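Let the Fake Flowers Stay

Every August my building puts out a box for things people no longer want, and every August it fills up with artificial flowers. They are the first thing to go when someone decides to clean up their life. I think this is a mistake.

The case against them is well known. They collect dust, they don't smell like anything, and guests can tell. All true. I still keep blue hydrangeas on my work table, and I have no plans to replace them with real ones. 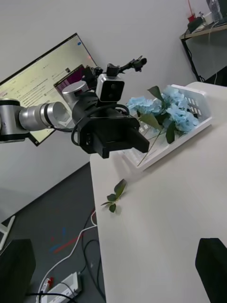 Real hydrangeas in a vase last me 4 days if I remember the water. I usually don't. By the end of the week I have brown petals on the table and a jar to scrub. The artificial ones ask for a rinse in the sink twice a year.

People also spend too much on what the flowers go in. A shop in Onau wanted 77 dollars for a ceramic planter. A plain plastic basket does the job. It is light, it washes easily, and when I need the table for work I can move the whole thing with one hand.

My sister-in-law says a table should be clear or it isn't a work table. I have tried that. I lasted 2 weeks, and the room felt like a waiting area. A little color near where I sit is worth the space it takes up.

Śliwiński
03/10/2018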